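Paper Room Inspection – Lurnton Workshop, Ground Floor

Print this page | E-mail this page

July | Posted by the Saturday desk | 2 min read

Walked the room with the list at 9:30, before the first class. Comments where a tick would not do.

1. Exits and aisles. PASS. Side door opens all the way. Last month it opened as far as the Junholm boxes allowed.

2. Fire extinguisher. PASS. Tag in date. Somebody has hung an apron on it again, and the apron has been spoken to.

3. Guillotine guard and blade lock. FAIL. Guard fine, lock stiff. It takes two hands and a bad word to close. Out of use until the Ambrosio service visit.

4. Hand knives. PASS, barely. 24 signed out, 24 back in the rack, one of them without its cap.

5. Work surfaces. PASS WITH COMMENT. Kraft paper covering is to lie flat and be taped at the corners – masking tape, please. Parcel tape takes the varnish with it, and we have had that conversation. Change the covering when it tears. A coffee ring is not a tear, but use your judgment.

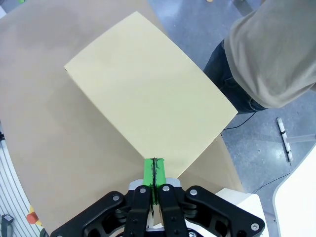
6. Large sheets. PASS WITH COMMENT. One on the table at a time. Keep a lifted edge away from the aisle, where it will find a sleeve. Sheets that won't lie flat go under the boards overnight; leaning on them with an elbow is not a method. Paper cuts go in the accident book like anything else, including the ones you feel silly about.

7. Paper storage. FAIL. Top shelf is marked for 500 sheets and is holding a good deal more, with the heavy Sasitz card on top of the lot. Move the card to the floor rack. The shelf has a bow in it that I did not enjoy standing under.

8. Lighting. PASS. The tube over the sink still hums.

9. Floor. PASS WITH COMMENT. Offcuts under the long bench. Slippery, and breeding.

Actions: items 3 and 7 before the next class. The new shelf is quoted at 1,455 with fitting, which seems a lot for a plank, but I have seen the old one.

Print this page | E-mail this page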